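Hello Morenike,

I promised you a proper update on the Pusa kit in January, so here goes, and apologies in advance for the length. You asked for plain words and no slides, which suits me very well!

First, the money. Of the 3000 you set aside for the trial, 1179 has gone so far, and most of that was the hire of the kit itself (two arms, the mounts, the software licence and a bag of spare gripper fingers). I've kept the invoices from Tokinier together in the shared folder. The only thing I didn't see coming was the delivery charge for the second crate, and I've asked them to look at it again. They were nice about it but haven't said yes.

Now the fun part. Setting up was easier than I'd feared. The manual is a bit of a slog, and the chapter on teaching the two arms to keep out of each other's way reads as if it was translated twice, but the phone support is very good. A chap there stayed on the line with me while I redid the limits on the left arm, and we got it sorted before lunch.

Since then I've been working on shelf picking, as we agreed: small boxes in and out of an open wooden unit, with the dividers left in. I wanted the dividers because that's how the stockroom at Bielecka is laid out, and there's no point in testing on a nice clear table if they're going to be reaching round uprights all day. 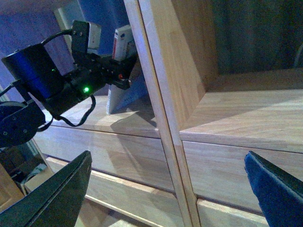

So far I've logged 106 attempts at the basic task, which is picking up one small box and setting it down in the next compartment. I'm still going through the log to sort the proper misses from the ones where I'd put the target in the wrong place myself (it happens more than I'd like to admit), so please don't quote a success rate to anybody yet. My feeling is that it's good with stiff little cartons and rather poor with anything thin and flat. Cards are a pain. The fingers close nicely but there's nothing to get hold of, and the arm then carries on quite happily to the drop-off with nothing in its grip.

A few grumbles about the product, as you did ask. The cables are too long for shelf work and need tidying by hand. The app logs me out if I leave it over a cup of tea. And swapping the fingers takes a tiny screwdriver which I've already lost once, so I'd want Tokinier to supply spares if we go further.

On the plus side, the wrist camera is lovely. I'd nearly left it off the order to save money and I'm so glad I didn't! Being able to look from the gripper's side showed me straight away why it kept clipping the upright on the way in, and I changed the approach angle the same afternoon.

I also had a quick look at the Brustetti kit, which you'd mentioned. It's neater and the software is friendlier, but it comes with one arm only, and I think we'd miss the second one. I can write up a side-by-side if you want it.

What's left to do: three things. I want to try the lower shelves, where the light is worse. I want to try the softer finger pads. And I'd like someone from Bielecka to spend a morning using it without me hovering, so we hear what they make of it.

I don't need any more money for this stage. What I do need is a yes or no on keeping the kit for another month at the same rate, and Tokinier would like to know fairly soon.

Give me a ring if any of this is unclear, I'm at my desk most days until four.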